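Primness Stain Remover Bar

Made by Dranda, 100 g, unscented

I started stocking this little bar in April, after going through 14 different sprays and gels on my own laundry (my poor pillowcases!). It's a plain soap bar with a bit of oxygen bleach in it, and I now keep one by the sink and one in my travel bag.

Wet the spot with cool water, rub the bar on until you get a thick paste, leave it for an hour and then wash as usual. It's great on collars, coffee and grass. Old engine grease is another story, I got maybe half of it out of my overalls and gave up. Please skip it on silk and wool.

On printed T-shirts I turn the shirt inside out first and work from the back of the fabric, so the lettering doesn't get scrubbed.

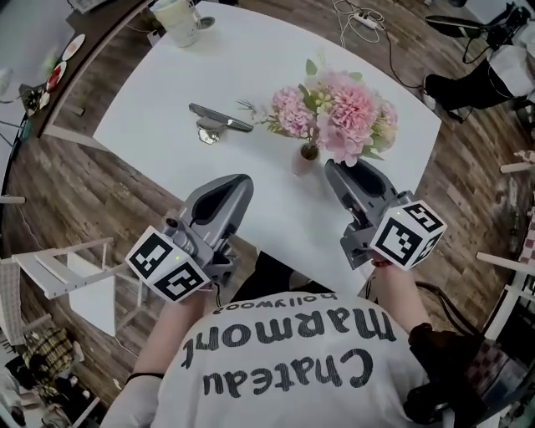

Kerstin Berge wrote to me that hers went soft and mushy in the dish, and that a rack with holes in it fixed the problem. She'd also like a bigger size, please. I've asked Dranda about a 600 g block and I'm still waiting to hear back!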